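Ridimano Paired Hand Grippers, with Practice Guide
Item no. 2764 – sold as a pair, left and right

The Ridimano set is made for teams who record manual tasks for robot training. It comes from Arkbridge, who build it in their Stetthorpe workshop. Each pair is delivered with a printed practice guide of 17 pages, and we ask every customer to read it before the first session. Weight is 735 g per gripper, without cable.

The guide was revised in February. The rules for cable routing and for the start position are now on the first page.

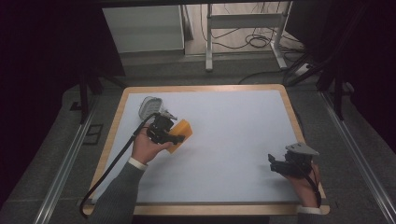 Good practice begins with the work surface. Use a plain table in a light color, with nothing on it except what belongs to the task. Choose for the first trials a block that is easy to tell from the table, such as an orange one on a pale surface, and keep the second gripper open while the first one holds the block. Cables should leave from the back of the gripper and have enough slack for the full reach of both arms.

Before each session, please check:
Jaws close fully and open without noise
Top mount is tight – do not use glue
Cable plug is locked
Floor cables are outside the walking path

A session should not be longer than about 2 hours. If the operator feels strain in the wrist, stop the recording and note the time in the session log.

The set works with the Kincaid table stand, which is ordered separately. Replacement jaws are sold only in pairs, for the reason that old and new jaws do not close evenly together.

Page updated Dec 17, 2020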